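Ticket: Kitchen scale shows wrong weight after a few minutes (Harura, flat model)
Status: Solved
Category: Small appliances / Scales
Product: Harura kitchen scale, bought in the Gratedell online shop

First message

Hello. I have a problem with my Harura scale and I did not find the same problem in your help pages. I bake bread two times a week, so the scale is in use very often. Since October it does not keep the weight. I put something on it, the number is correct, and then the number slowly goes down by itself. After a few minutes the difference is already big enough to spoil a recipe.

What I checked before writing:

- The scale stands on a flat stone counter. I tried also the floor and the dining table. No change.
- The unit is set to grams, not to milliliters. I know that milliliters can confuse the reading.
- The batteries are new, from a closed package.
- I cleaned the plate and the four rubber feet with a damp cloth and waited until evening before I turned it on again.

I did not open the housing, because I do not want to lose the warranty.

Reply from Gratedell support

Thank you for the detailed report. Please make a test with a fixed weight. Use something closed and dry, for example an unopened package, and write down the number at the start and after three minutes. Please do not press the Tare button during the test. Please also tell us if there is a phone, a radio or an induction plate near the scale.

Second message

I made the test in the morning, before cooking. I used a closed jar of beans from Welent, which gave 520 g at the start. After three minutes the number was lower by 9 g. I repeated it with the same jar and the result was similar. The induction plate is on the same counter, at the other end, and it was switched off. My phone was in another room.

One more thing I noticed. If I take the jar away after the test, the display does not return to zero. It shows a minus number. When I press Tare it becomes zero again, but then the minus comes back after the next use.

Reply from Gratedell support

This sounds like the zero point is moving. Please do a calibration. Remove everything from the plate, turn the scale off, then hold the Unit button and turn it on. Release the button when the display shows CAL. Wait for the zero, put a weight of exactly 2 kg, and wait for the word PASS. If you have no calibration weight, do not use a package of flour or sugar, they are not exact enough.

Third message

I borrowed a weight of 2 kg from a neighbor. The first calibration ended with an error. I think I put the weight too early, while the zero was still blinking. The second time I waited longer and I got PASS.

After this the closed jar stayed at 520 g for the whole three minutes. I was glad, but in the evening I made dough and the number went down again, almost the same as before. So the calibration helped for the jar and did not help for the real work. The difference is that for the dough I use the wide bowl from Gough.

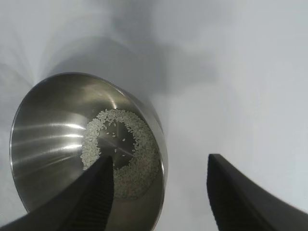 I then tried the jar in the middle of the plate and the jar near the corner. In the middle it is stable. Near the corner it goes down. So it seems that the position is important, and a wide bowl is easy to put not exactly in the center.

Reply from Gratedell support

Good observation. On this model one of the rubber feet can come a little out of its place, and then the load on the corners is not equal. Please turn the scale over and press each foot with your thumb - you should not feel any movement.

Fourth message

Yes, one foot was moving. It is the one under the display, on the left side. I pressed it strongly and it made a small click. I did the calibration again, PASS at the first try. Then I tested all corners and the middle with the jar, and the number is the same everywhere. I also made a full dough with the bowl and the weight did not go down.

I suggest to add the test with the feet to the help page, before the calibration. You can close the ticket. Thank you for your patience.

2 people found this helpful | 3 comments | Share

Related tickets
Scale turns off while I am adding flour
Display shows Err after changing batteries
Tare button must be pressed two times
Which weight is suitable for calibration?

Contact support | © Gratedell | Back to top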